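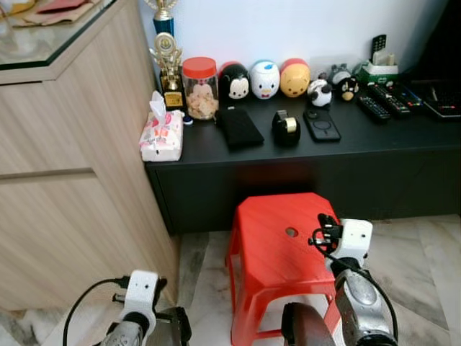

Reading time: 2 min

Call for participants – household surface sorting study, Farkgate

Steveta is recruiting residents of Farkgate for a study of how small items are kept on cabinet tops and in display cases at home. Applications close May 4, 2021.

Each participant completes 2 sessions at home. In the first, all items on one cabinet top are listed and assigned to a category: figurine, trophy, food container, stationery, electronics, paper, other. In the second, the participant puts the surface in order by a method of their own choice and states where each item belongs. Items stay in the home. Nothing is discarded by study staff.

Requirements:
- age 18 or over
- a cabinet, dresser or sideboard in daily use
- up to 100 items on the surface – larger collections by arrangement
- written consent of all adults in the household

Glass-fronted and glass-sided cases are eligible. Contents are listed separately from the surface below.

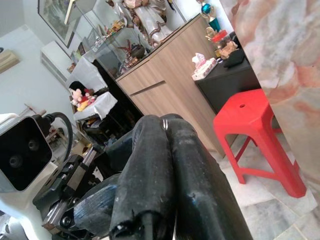 Light wood cabinet with glass display case.

Participants are paid on completion of the second session. Partial completion is not paid. Apply in writing to the Comwood office, quoting reference 779.

Contact | © 2021 Steveta | Back to top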